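Notes on Renting a Room in Saresside

Last updated: September

This entry sets out the terms under which rooms are commonly let in Saresside, as the author has come to understand them over 8 years as a tenant and, more recently, as the holder of a main lease with two subtenants. It replaces the earlier entry on deposits.

A subtenant in Saresside should expect to sign two papers. The first is the agreement with the main tenant, which states the rent, the notice period and the rooms included. The second is the owner's written consent. Many people move in with the first and never ask for the second. The author did so on Gosselin Street and was required to leave with 26 days' notice, in the middle of a work contract, with a piano.

Rent for a furnished room near the Ister tram stop now stands at 1151 a month, heating included. Rooms in Brekden cost less but are seldom let with heating, and the winter bill should be requested before any figure is agreed.

Shared kitchens deserve a paragraph of their own in the agreement. Shelf space, cleaning and the replacement of broken items should be set down in writing. The author's present agreement covers all of these and has been amended twice, both times on the subject of the freezer.
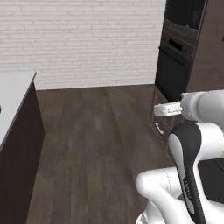

Muireann Buckley wrote in response to the earlier entry that written kitchen rules had made her household colder, and that she would sooner lose a saucepan each year than sign for one. Her view is noted. The author has lost more than saucepans and continues to recommend the paragraph.

Deposits should be paid by bank transfer, with the address given in the payment note. Cash should be declined. Where the deposit is held by the main tenant, the agreement should name a date for its return. The author waited 33 days for the Gosselin Street deposit and received it less a charge for curtain hooks, which remains in dispute.

Questions about leases held by more than one main tenant will be taken up in a separate entry.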